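Zarmont Divided Serving Tray

Zunik home and table

The Zarmont is a rectangular wooden tray with two sections, made for people who like to carry breakfast or a small snack in one trip. The color of the wood is reddish brown. It looks warm on a light table, and it also goes well with white cups and clear glass.

The upper section is for the food. A slice of bread fits well there, together with a small bowl for butter or jam. The lower section is for the things that you want to keep apart, for example a knife, a napkin or a small bottle. The wall between the sections stops the bowl from sliding down when you walk with the tray.

On the round table the tray has bread at the left of its upper section and a small clear glass bowl at the right, with the lower section still free. Bread, bowl and bottle are not included in the price.

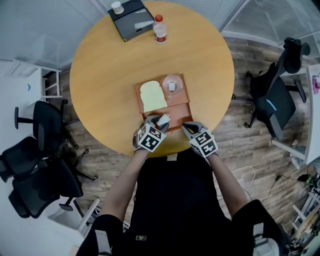 Care and cleaning

Please wipe the tray with a soft damp cloth after every use and dry it immediately. Do not leave it in water and do not put it in the dishwasher. If the wood becomes dull, rub a little food-safe oil on it and let it rest for one night. We advise to do this every 3 months.

Crumbs like to stay in the corners. A dry brush takes them out easily.

What is in the package

One Zarmont tray
One cotton cloth
A care card in English and Spanish

Delivery and returns

We pack orders in our Sangkhawat workshop and send them within 4 working days. You can return an unused tray for any reason in the first 7 days after it arrives. Wood is a natural material, so the grain and the tone of your tray can be a little different from the one on this page.

Do you want an engraved name, or a larger quantity for a café or guest house? Please write to Rocío Salazar in our customer office and tell her the text or the number of trays. Engraved trays can't be returned.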